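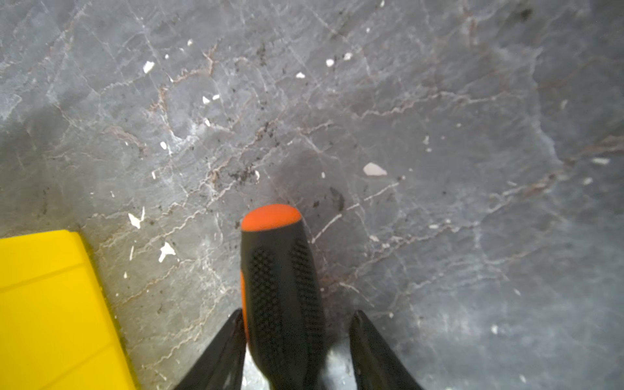 Can a robot take over the chores yet?
Only the ones somebody has already set up for it.

Kinergate wants shops to believe otherwise. I don't, and holding a screwdriver hasn't changed my mind. Holding was never the chore.

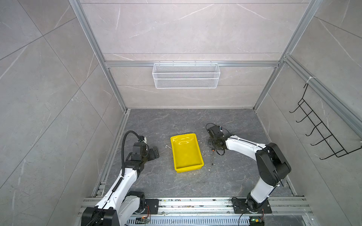 2 min read

Two arms, one yellow tray, grit all over the floor. Any kid on a first job would reach for a broom.

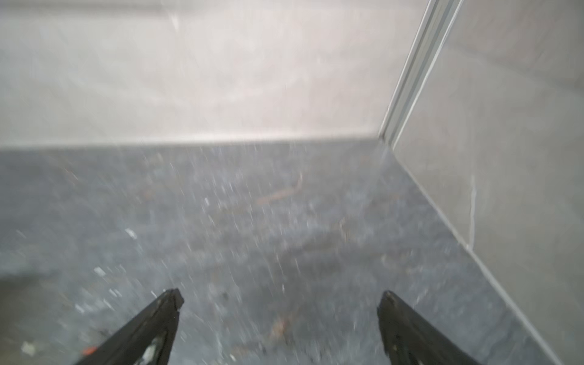 Irfan Harahap thinks I'm grading too hard, and that putting tools away is worth paying for. Fine. Show me the swept floor too.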